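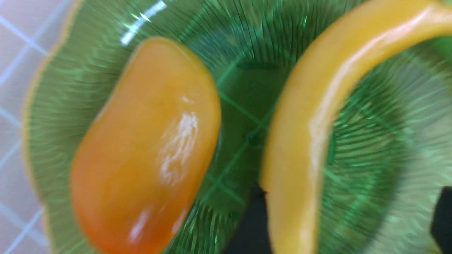
January, 10:40. Glassware and surfaces, entry 17.

Purpose of the session: to decide whether the green glass plate is to remain in the tabletop set for the Skendcombe display kitchen or be returned to the Zumley store.

The plate has fine ridges running from the center out to a scalloped rim. Darker lines, apparently seams of the surface beneath, show through the glass and cross beneath the well. Rogelio Dalisay considers this distracting. The undersigned does not share the objection, but it is recorded so that the matter may be settled before the set is signed off.

Two pieces were placed on the plate for the trial, the orange one to the left and the long yellow one curving along the right. Both are glossy, and both remain distinct against the green. The glass also returns a sharp highlight near the rim under the present lighting. The lamp should be lowered one step and the effect noted again in the afternoon.

Measurements, taken before the session with the Ostero scale and the steel rule:
Plate, weight: 300 g
Yellow piece, length along the curve: 123 mm
Depth of plate at center: 29 mm

The rule reads from the end of the metal – allow for this when comparing with earlier entries.

Outstanding: compare with the plain Ertürk dish on the same tile. Obtain a matte liner if one can be had from stores. Shelf label for the plate is to be rewritten; the present one gives the wrong depth.

R.D. to countersign.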